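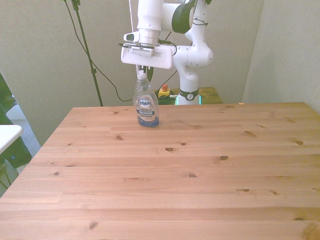 Print | E-mail

Selling handmade candlesticks by mail: speaker notes
Fatima Rampersad, Trosell Metal and Glass
Makers' evening, Cirkden Craft Center, Friday, November 27, 2020

Start on time. Say hello, say who I am. Phones on silent, mine too.

OPENING

I make candlesticks, wine cups and small trays in pewter and glass. Most are bought for the Sabbath table or as wedding gifts. I share the shop with Marthinus Visser, who does the casting. I do the glass, the listings and the mail.

The talk is about listings and mail. If you came for casting, Marthinus is in the back row and he will talk to you afterward.

We sold only at fairs until the fairs stopped in March. Our online shop had 17 items in it then and half of them had no measurements. Between March and the end of October we shipped 3,813 pieces. I had to learn this quickly and I got a good deal of it wrong.

SLIDE 2: WHAT THE BUYER CAN'T DO

At a fair the buyer picks the thing up. They feel the weight, they turn it over and look at the felt, they hold a candle in it. Online they have your words and a few photos.

Read out the old Trosar listing: "Beautiful handmade candlesticks, a lovely gift for any home."

Ask the room what size they are. Wait. Somebody will guess.

Then read out the new one: "Pair of pewter candlesticks with a fused glass collar in amber and green. Each is 6 1/4 inches tall with a 3-inch base. Takes a standard Sabbath candle. Felt on the underside. The collar does not come off."

Returns on the Trosar pair dropped after we changed it. The candlesticks are the same.

SLIDE 3: ORDER OF A LISTING

What it is and what it's made of. Size. What it holds or fits. How it opens, hangs or comes apart. How to clean it. What comes in the box. Then the story, if there is one.

The story goes last. I know people like writing it first. A buyer on a phone sees two lines before they have to tap, and the size should be in those two lines.

Measure the finished piece. I used to copy sizes from my drawings and the drawings are off once the glass has been fired. Steel ruler, tallest point, widest point. Give inches, and centimeters if you ship overseas.

Cups: give the amount they hold to the rim. Some families need a minimum for a blessing cup and they follow different opinions on what that is. Don't tell them whether your cup is big enough. Give the ounces and let them ask their rabbi.

SLIDE 4: COLOR

Glass colors vary from sheet to sheet. Say so in one sentence. We use: "Each piece is cut from a different part of the sheet, so the pattern on yours will differ from the photo."

Siyabonga Radebe asked me last year if that sentence puts buyers off. I haven't seen it. We get fewer complaints with it in.

Don't use the factory name for the color. "Number 30 transparent" means something to me and to the supplier. Write "deep blue, lets light through."

Name a metal for what it is. If it's silver plate, write silver plate. If it's a silver color on some other metal, write silver color. Somebody will test it.

(Water.)

SLIDE 5: CLEANING INSTRUCTIONS

Every piece needs a card. Ours is the size of a business card and it has this on it:

Let the wax harden and lift it off with a wooden stick.
Wash by hand in warm water with a little plain dish soap.
Dry right away with a soft cloth.
No dishwasher. No steel wool. No silver dip.

Silver dip is on there after a phone call I would like not to have again. The customer had a nice cup with a glass foot and she left it in the dip overnight. The foot was fine and the cup went gray.

Pewter people: don't let them heat the candlestick in the oven to get wax out. Put that on the card if your piece is all pewter. It melts much lower than they think.

SLIDE 6: PACKING

Hold up the box. Open it while talking.

Tissue first, then a sleeve of corrugated, then the inner box, then two inches of fill on every side, then the outer box. Candlesticks lie down, head to foot, with card between them. Cups go in upside down with tissue inside the bowl.

We buy boxes from Buthelezi. They have a minimum order of over 2,000 on the printed ones, which is too many for most people in this room. Plain ones come in small bundles. Xolani Zwane at the next table has been splitting bundles with two other makers and is willing to take on a fourth. Point to Xolani.

Shake test. Close the box, shake it next to your ear. If anything moves, open it again.

Drop test, once for each new design. Waist height, on a corner, on concrete. Use a second. I lost a tray doing this and it was cheaper than refunding a season of them.

SLIDE 7: WHEN IT BREAKS ANYWAY

Some will. Ask for one photo of the piece and one of the box, then replace it or refund it the same day. Don't ask for the broken glass back.

If it's a wedding gift, ask for the date before anything else. We keep a pair of each design on the shelf for this from now until after Passover.

Insurance: we insure wedding orders and sets and nothing else. Marthinus disagrees with me. He can give his side in questions.

SLIDE 8: GIFT ORDERS

Leave the price off the slip. Check twice, the shop software puts it back after updates.

Hebrew names and dates: get them typed by the customer in the order form. Do not copy them off a phone call. Send a proof back and wait for a yes in writing before you engrave. Fatima Sithole does our engraving and will not pick up a tool without that yes. If they want a Hebrew date for a wedding after sundown, ask them which day they mean.

December mail is slow. Put your last order date at the top of the shop page and take it down when it has passed. I forgot mine until February.

QUESTIONS

Likely ones:
Do I ship abroad? Canada and the UK. Customs form says "pewter candlesticks," never "gift."
Do I take the photos myself? Yes, north window, gray paper, before noon.
What do I charge for shipping? Actual postage plus the box.

Care cards and the listing order sheet are on the table by the door. Please take one of each. Chairs need to go back against the wall when we finish.

Print | E-mail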